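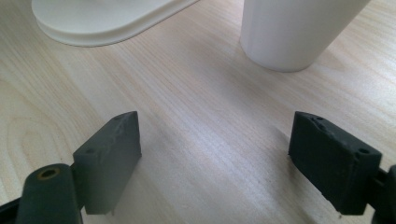 Pale wood tabletop, one of the tables at the Nastitz hall.

New tables in at Nastitz

Doors opened Saturday to a hall full of new tables, paid for by the Juvov fund. 118 sitting places now, up from 100. Old ones gone to Semow, where the school wanted them. Total bill 3077, a bit over what was hoped. Light wood tops, so please use a mat under hot cups, marks wont come out. Soup lunch back on as normal in May. Bookings at the desk, mornings only, or leave a note in teh box.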